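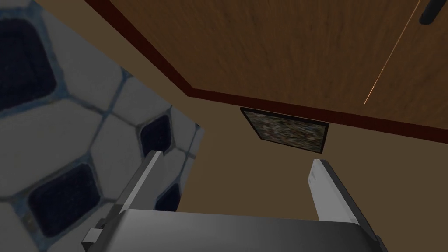 Inicio Productos Descargas Documentación Contacto

# Zustum – paquete de simulación para pinza de dos dedos

Zustum es un paquete de escenas simuladas y episodios grabados desde la muñeca del robot, preparado por Ilden para equipos que entrenan o evalúan políticas de agarre. Se entrega como descarga, con licencia por puesto.

Última revisión de esta ficha: 2021-05-08

## Contenido

- 12 escenas de interior con paredes, muebles y objetos texturizados
- 400 episodios por escena, con imagen, estado articular y apertura de la pinza
- Modelo de la pinza Drornov de dedos paralelos, con malla visual y malla de colisión separadas
- Scripts de conversión y un visor de episodios

Todas las imágenes son sintéticas. No hay fotografías ni grabaciones de un robot físico en ninguna carpeta.

## Requisitos

- Linux de 64 bits
- Tarjeta gráfica con controladores actualizados
- Casi 125 GB libres en disco para la descarga completa

La versión reducida incluye 2 escenas y sirve para comprobar la instalación antes de bajar el resto.

## Instalación

Descomprima el archivo en una ruta sin espacios ni acentos y ejecute:

 ./instalar.sh --destino /ruta/zustum
 ./visor.sh --escena 01

Si el visor se abre con las texturas en gris, revise la variable ZUSTUM_TEX. Debe apuntar a la carpeta de texturas y no a la raíz del paquete.

## Formato de los episodios

Cada episodio ocupa una carpeta propia. Las imágenes van numeradas y el archivo estado.csv tiene una fila por imagen. La apertura de la pinza se expresa como valor normalizado: 0 cerrada, 1 abierta del todo. Las posiciones están en metros, en el sistema de coordenadas de la base.

La cámara va fija detrás de los dedos. La pinza aparece en todas las imágenes, también en los tramos de aproximación en los que no sujeta nada.

## Cambios desde la versión de abril

- Corregida la inversión del eje vertical en el conversor
- Nuevas texturas de madera
- El visor ya no se cierra al cambiar de escena – seguía ocurriendo con episodios largos
- Retirado el formato de exportación antiguo

## Limitaciones conocidas

- La iluminación es suave y varía poco de una escena a otra. Una política entrenada solo con este material puede fallar con luz directa o reflejos.
- Los objetos son rígidos. No se incluyen telas, cables ni líquidos.
- En posiciones muy próximas a un objeto, las texturas se ven ampliadas y pierden detalle.
- El contacto entre dedos y objeto usa un modelo de fricción sencillo. No se recomienda para estudiar deslizamiento.
- No se ha medido la transferencia a un robot real.

## Licencia y soporte

La licencia permite uso interno y publicación de resultados. La redistribución de las escenas requiere autorización por escrito de Ilden. Las mallas de la pinza tienen condiciones propias, recogidas en LICENCIA_PINZA.txt.

La distribución y el soporte en español corren a cargo de Cuypers. Al abrir una incidencia, adjunte el registro de instalación y el número de escena.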